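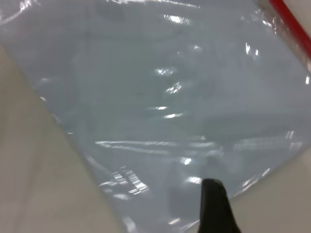

Records Transfer for Small Agencies
Speaker notes, Thursday session, 9:30 a.m.
Presenter: Rommel Buenaventura, Regional Records Office, Mendstead

Opening

Good morning, and thank you for coming. Please acknowledge the host office and confirm that everyone has the handout.

The purpose of this session is to set out how a small agency should prepare its inactive paper files for transfer to the regional office. It applies to district offices, licensing boards and local authorities with no records officer of their own. It does not cover electronic records, which are dealt with in the afternoon program.

Slide 2: Where we are now

Last year the office received 2,222 files from the agencies in this region. Of these, 2,168 were accepted on first receipt. The remaining 54 were returned, and most came back to us within the same quarter. The usual fault was a missing retention code on the transfer list.

The Fukby district office sent 694 files in a single transfer and had none returned. Their list was checked by a second officer before it was signed. Pause here and invite the Fukby staff to comment if they are present.

Slide 3: Loose papers and enclosures

Receipts, photographs and small plans should travel with the file to which they belong. Write the file number on a slip and place it in the same enclosure as the papers. Metal clips and rubber bands are to be removed. A zipper pouch is acceptable for transport only; papers will be rehoused in archival folders on arrival.

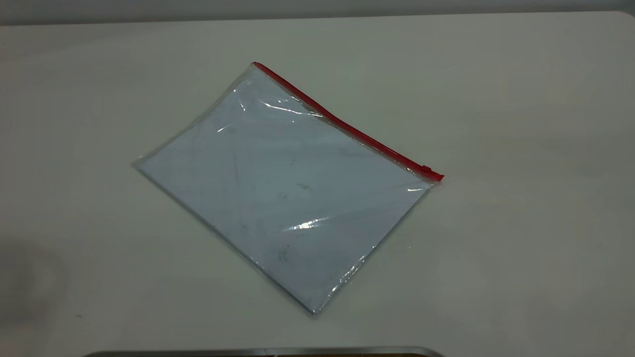

Page 5

Agencies should not buy enclosures in bulk without first speaking to us. The approved list was revised in January, and several older products have been withdrawn from it.

Slide 4: The transfer list

One line is required for each file. The line gives the file number, title, date range, retention code and box number. Titles should be copied exactly as they appear on the cover, including any errors in spelling. Corrections may be entered in the notes column.

If asked about the Zaki template: it remains valid until the end of the financial year. After that, only the new form will be accepted.

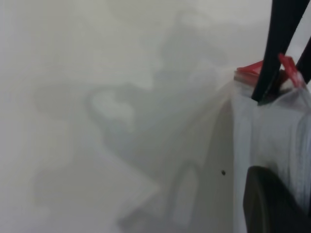

Slide 5: Delivery and receipt

Deliveries are made to the Rovarton repository by appointment. Boxes should be numbered on the short side and must not exceed the weight limit printed on the handout. A receipt is issued at the counter. It confirms the number of boxes only, and a second notice follows when the contents have been checked against the list.
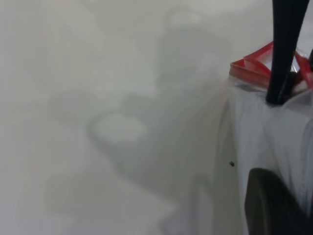
Plastic pouch for transport use.

Questions

Allow ten minutes. Questions on legal holds should be referred to the policy branch in writing. Remind participants to leave their evaluation forms at the registration desk.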